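Search docs Search Go
Reading time: 2 min

Flundlow place-name table

Flundlow is a flat table of minor place names – fields, lanes, fords and wells – copied from the parish sheets of the Prusport district. It holds 1,448 rows in one UTF-8 file, flundlow.csv, separated by semicolons. The current release is 2, dated October 22, 2020.
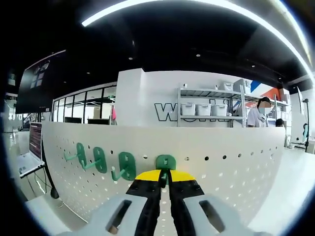
Photo: Bořivoj Paulík

Columns

id – integer, stable between releases. Retired ids are not reused.
name – spelling as it stands on the sheet, with capitals and hyphens kept.
name_norm – lower case, accents removed, hyphens turned into spaces.
kind – one of field, lane, ford, well, other.
sheet – sheet number, 1 to 18.
note – free text, often empty.

Names written twice on one sheet in different spellings get one row each. The link between them is given in note as "see" followed by the id. Names that cross a sheet edge are listed under the lower sheet number.
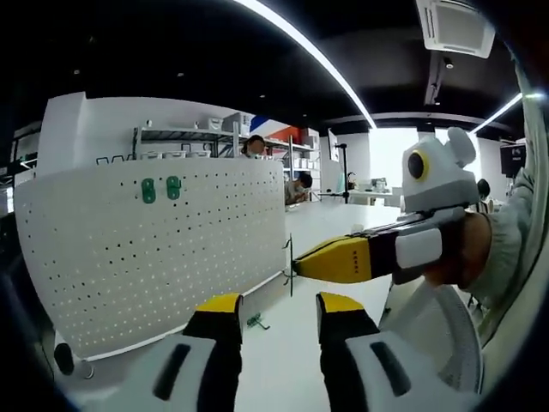 Known problems

Sheet 7 was copied from a later tracing and its lane names may be modernised. The kind column is weak for wells: a name ending in "-well" was entered as a well even where the sheet marks only a field. Coordinates are not included. The Gelter script in /tools rebuilds name_norm from name and will overwrite manual edits, so keep a copy.

Changes in release 2

Sheets 16 to 18 added.
Trailing spaces removed from name.
Thibodeaux index numbers moved from id to note.

Licence and contact

Free to reuse with credit to the compiler, Bořivoj Paulík. Corrections should quote the id and sheet. The next release is planned for March.

Comments

mapdrawer
Semicolons break my import. Any chance of a tab version?

B. Paulík
Set the separator by hand for now. Tab is on the list for March.

hedge_end
Two rows on sheet 11 both say "see" and point at each other. Is that meant?

B. Paulík
Yes, the links run both ways.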